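Garnthorpe to host open blockchain developer weekend in October

Registration has opened for the Garnthorpe Decentralised Software Weekend, a community-led event for developers, students and researchers working with blockchain technology. The programme begins on a Thursday evening in October and is organised by Skuslow, the peer-to-peer data network, with support from the software firm Greenberg.

Teams of up to six people will have 60 hours to build a working application on open networks. Entries may address any subject, although the organisers particularly welcome projects on data ownership, digital identity and low-cost payments. All code must be published under an open licence before judging starts.

Last year's event received 81 submissions, of which 17 went on to receive development grants. Several of those projects remain in active use, including Ketano, a tool that allows small co-operatives to hold secure member votes and publish the results on a public ledger. 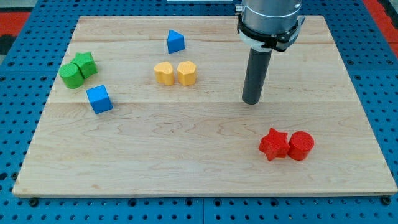

Musyoka Laizer, Head of Community at Skuslow, said: "We have listened carefully to those who took part last year. They asked for more time with mentors and fewer presentations, and the timetable has been changed to suit. We are also keen to see more first-time entrants - a good idea and some basic coding knowledge are enough to apply."

Mentors from Skuslow and Greenberg will be available throughout the weekend, including overnight. Introductory workshops on smart contracts, wallet security and the testing of distributed systems will be held on the opening evening from 6 pm. These are open to the public and do not require a team place.

Attendance is free of charge. A limited number of travel bursaries will be offered to students and to applicants who are not in paid work. Individuals without a team may register alone and will be placed in a group before the event - preferences for language and subject area can be given on the form.

Notes to editors

Press passes may be requested through the Skuslow media office. Interviews with mentors can be arranged in advance.

Recent news
Skuslow publishes updated guide for node operators
Ketano adds support for postal voters
Greenberg opens applications for autumn placements

Sign up to our newsletter for event news and project updates. You can unsubscribe at any time.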